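Moving a home office into a room with one outlet, where do I start?
Posted in Kostodville Neighbors Help, 25 January 2023

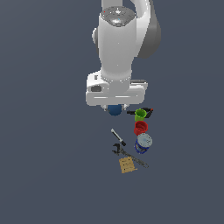

A small ball held over the rest of the tabletop things, on plain slate gray.

Hi all! So we bought a house on the Alipour side of town in the fall and I finally get to have my own office (well, half of one, the other half is boxes). The room is the old sewing room at the back and it has exactly one outlet, behind the door, where no sane person would ever put a desk. I have a computer, two monitors, a lamp, a printer I use twice a month and a little space heater, because that room is freezing in January.

Right now I've got everything on one power strip and an extension cord running along the baseboard. Last week the breaker tripped twice, both times when the heater kicked on while I was printing. My brother-in-law says get a bigger strip. My neighbor says get an electrician, and the quote I got was 500 dollars to add two outlets, which made me sit down for a minute. Is there something in between? I'd also like the desk by the window if I can swing it, so any thoughts on layout are welcome too.
Milagros Iturra

Please don't get a bigger strip! The strip isn't what's tripping, the breaker is, and a strip with more holes in it just lets you plug in more stuff. Your heater is the whole problem. Look on the label on the back, I bet it says 1500 watts, and a normal 15 amp circuit gives you 1800 at the very most. Add a laser printer warming up and there goes the breaker. Also, a heater should never be on a strip or an extension cord. Mine melted the end of a cord in our old apartment and I only noticed from the smell.

What I'd do first is walk around with a lamp and flip breakers one at a time to see what else is on that circuit. In my place the office turned out to share with the hallway and half the bathroom, so every time someone ran a hair dryer I lost my work. Write it all on the inside of the panel door while you're at it.

And 500 for two outlets sounds fair to me if they have to fish wire through finished walls. Ask what they'd charge to run one new circuit just for the office while they're in there. I paid more than that and I've never been sorry. Put one of the outlets under the window and your desk question is solved too :)
Arsalan Satti

try a heated foot mat instead of the heater. mine is a Jurnier, 80 watts, got it at the hardware place on Kuden. keeps my feet warm and that's enough for me with a sweater on. no idea about the wiring part sorry
kuden_mike

Thank you both! I checked and the heater does say 1500, so it's unplugged as of tonight and I'm wearing a hat. Calling the electrician back tomorrow to ask about the separate circuit.
Milagros Iturra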